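Workshop notebook, Brerkness kitchen, dish return
April 20, 2024
Entry by Marijke Declercq. Read by: Raghda, Kristof S., Kristof V., Pieter. Add your own notes at the bottom, please, and not on the whiteboard, where they get wiped.

Whole morning at the bench with the PiPER arm and the plate rack. Colored plates again, same set the canteen uses for the kids' lunches, so whatever we learn carries straight over to the Vosov line.

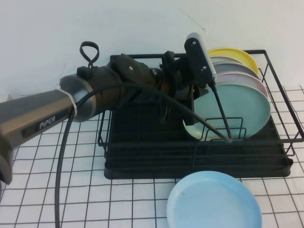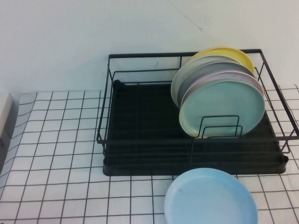
Five plates in the rack, light blue one flat on the table in front of the tray.

What we worked on

Mostly the plates standing close together. Someone on the return belt (usually Pieter) can put a hand into a row of plates and feel where one rim stops and the next starts. The arm has to get a thin finger in beside the front plate without leaning on the ones behind. I moved the approach point a little to the left and slowed the last bit of travel, and I like the motion so much better now! It used to come in like it was late for a train.

The flat plate is a different job. Coming straight down on a shallow rim gives the finger very little to get hold of, so Kristof Vanhove wants to try coming in low from the side and tipping it up against something. I'd like to see that before we order any new finger shapes from Skurna. Their parts are nice but the wait is long, and I would hate to spend it on a shape we drop a week later.

Cable: still one tie on the arm link. I want a second one nearer the wrist. Kristof S. says leave more slack first and then tie. Fine, slack first.

Talk with the dishroom crew

Raghda brought down two people from the early shift and we sat with coffee for a good while. Best part of the day for me. I had a list of questions about speed and we hardly touched it, they wanted to talk about wrists and about the radio.

Wrists first. The dishroom handles 2000 plates on a full day, and every one of them gets turned from flat to upright by hand. It's a tiny twist. Do it all shift and you feel it in the evening, and Raghda says she has been moving people off that spot after 900 plates, which only works when there is someone to swap with. If the arm takes the flat-to-upright part, the person at that spot does sorting and checking, and that's work you can do standing straight and looking at what you're doing.

Then the radio. The return belt is where people stand side by side and talk, and they're worried that a machine in the middle of it means one person alone at each end. I hadn't thought of that at all. Pieter sketched a layout with the arm at the far end past the sink, so the two sorting places stay next to each other. It costs us a longer run for the power cable and I think it's worth every bit. Sketch is in the folder, the one with the coffee ring on it.

They also asked who gets called when it stops. Good question, and at the moment the answer is me, and I'm not here at six in the morning. Raghda would like the crew to be able to clear a stop and restart without phoning anyone. I'm all for it. We did the same at Smits with the tray stacker and within a month the people there knew that machine's moods better than we did. They were the ones who spotted the worn belt.

Hours: Raghda has it in writing that nobody's hours get cut for this before August, and she's asking for longer than that. I told her I'd put our support for it in this notebook, so there it is. The crew won't help us make the thing better if they think they're training it to send them home, and I wouldn't either.

Next test

Run of 100 pick-and-place cycles on the upright row, same speed throughout, someone from the crew watching and saying stop whenever it looks wrong to them. I want the reason they said stop written down in their own words. "It looks like it's going to pinch" is useful to me.

After that, 10 tries at the flat plate with Kristof Vanhove's side approach. If it's hopeless we'll know quickly.

To do

Kristof V.: something to tip the plate against. A strip of rubber on a block would do for a start.
Kristof S.: cable slack, then second tie.
Pieter: measure the real gap past the sink, with the bin in place.
Raghda: names for who wants to learn the restart routine. Paid time, during shift.
Me: write that restart routine on one page, big letters, and have somebody who has never seen the arm read it aloud to me.

Note from Pieter, added later: bin lid opens toward the arm in my layout. Will flip it and redraw.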